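How to Pack a Knit Blazer So You Can Wear It Straight Out of the Bag

I own one good blazer, an unlined navy knit from Murneo, and it goes everywhere with me. For years I packed it flat on top of everything else and then spent the first evening of every trip steaming it in a hotel bathroom. Then I learned the inside-out fold, and I haven't gone back!

You'll need a table or a bed, a clean sheet to work on, and a T-shirt you were going to pack anyway.

1. Empty the pockets. All of them, even the little ticket one (I once crushed a pen in there on the way to Utdale and I'm still sad about it).

2. Hold the blazer facing you and push your hands up inside the shoulders.

3. Turn the left shoulder inside out and leave the right one as it is.

4. Tuck the right shoulder into the left one, so the lapels line up and the lining side is on the outside.
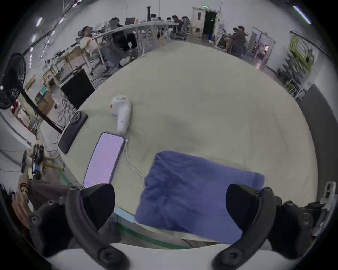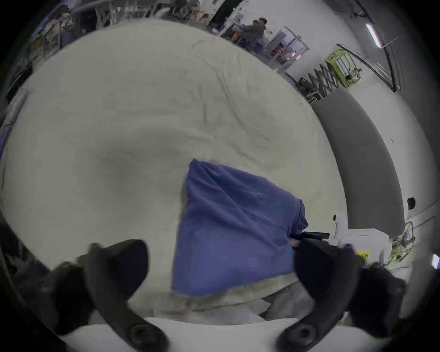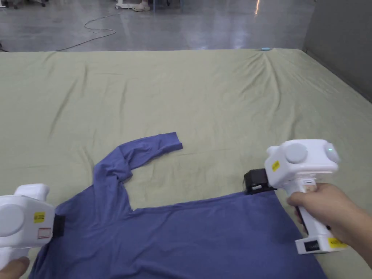
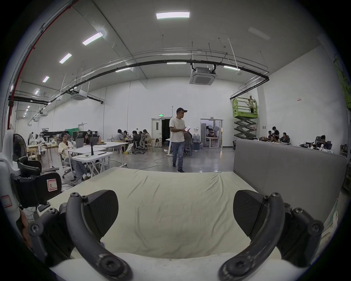 Fabric laid out on the table.

5. Smooth the sleeves down inside with your palm. Take your time here, a twisted sleeve will show up as a hard crease right at the elbow.

6. Roll the T-shirt into a loose tube, lay it across the middle, and fold the blazer over it once. Just once!

7. Put it in last, on top of the shoes and jeans, and don't cinch the straps.

When you arrive, hang it up before you do anything else. My 17-hour trip to Flillcombe left one faint line across the back, and it was gone by dinner.

Does it work on wool? Pretty well, if it's soft. My stiff old Akanda with the big shoulder pads hates it, so that one travels in a garment bag or stays home.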